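Kitchen Notes > Reviews > Small Appliances

2022-06-13
By Maite Esteban

Pomport 2 tabletop steamer: a month of dumplings, fish and one very overcooked custard

I've wanted a proper electric steamer for years. I grew up with a bamboo basket balanced over a wok, and I still love it, but it needs watching and my stove only has one burner that gets properly hot. So when my old rice cooker gave up in the spring I went looking for something that could do rice AND dumplings AND the odd piece of fish, and ended up with the Pomport 2.

It's a two-tier steamer with a water tank in the base, a rice bowl that sits inside the top tier, and a dial timer. No app, thank goodness. The tank holds 1000 ml, and on full steam that gets me through a batch of buns and most of a batch of rice before it wants a refill. You can top it up through a little spout on the side while it's running, just pour slowly or it burps at you.

First thing I made was pork and chive dumplings, because what else would I make? I lined the tiers with cabbage leaves, set the dial to 12 minutes and went off to mix the dipping sauce (black vinegar, a spoon of soy, ginger cut as thin as I can be bothered). They came out tender and a bit glossy, with the filling cooked right through. The bottom tier was ready a minute or two before the top one, so now I swap them halfway. If you're steaming from frozen, add five minutes and leave a finger of space between them or they'll glue themselves together.

The lid collects a LOT of water. With dumplings I don't care, but buns end up with wet freckles all over the tops. My friend Tímea Hegedűs wraps the lid of hers in a thin cotton towel and knots the corners over the handle, and that fixed it for me in one go. Keep the ends well up away from the base, please! Use something plain and well rinsed too, or your buns will taste of fabric softener.

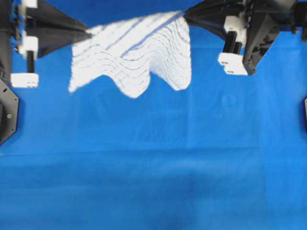
Fish, rice and the custard

Fish is where I fell for this thing. I put a sea bass fillet on a small plate with scallions and ginger, gave it nine minutes, then poured hot oil and soy over the top. Lovely! It flaked if you so much as looked at it, and the kitchen didn't smell of frying the next day. Salmon took a little longer and was nearly as good.

Rice is fine. Only fine. It's fluffy enough, and short grain does better than jasmine, but it takes close to forty minutes and a dedicated rice cooker would beat it easily. I also find the rice bowl awkward to lift out, because the rim is narrow and hot and there's nowhere to put your thumbs.

The custard was my fault. I tried a savory egg custard on full steam and got something like a bath sponge. The second time I used the low setting, covered the bowl with foil and stopped at 13 minutes, and it wobbled just the way it should. The booklet doesn't mention eggs at all, which seems a strange thing to leave out.

Cleaning is easy if you do it the same evening. The tiers go in the dishwasher, and the drip tray needs a quick scrub after fish. My water is hard, so I've already descaled it once with white vinegar and a long soak. The heating plate came up well.

I borrowed a Triten from Maiara Fontes for a weekend to compare. It's quicker to get going and the handles are far nicer, but it only has one deep tier, so you can't do fish and greens together without the greens tasting of fish. If you cook for one or two, you might like it better. For my lot I need both layers.
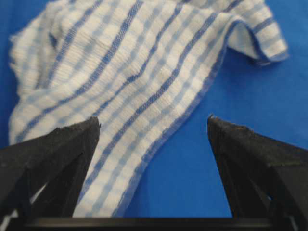

Kitchen Notes Equipment Desk

A few odds and ends. The timer bell is a single ding, and I've missed it twice with the radio on. The cord is short. The unit draws 600 watts, so it isn't the fastest to come up to steam, and I give it five minutes before any food goes in. The tiers nest inside each other for storage, and I'm very glad of that in my kitchen.

Would I buy it again? Yes, for the fish and the dumplings. If rice is what you mainly cook, get a rice cooker and keep your bamboo basket. Next up I'm trying sticky rice in lotus leaves, and Judit Hegyi has promised me her chestnut filling, so I'll add a note here once I've made them.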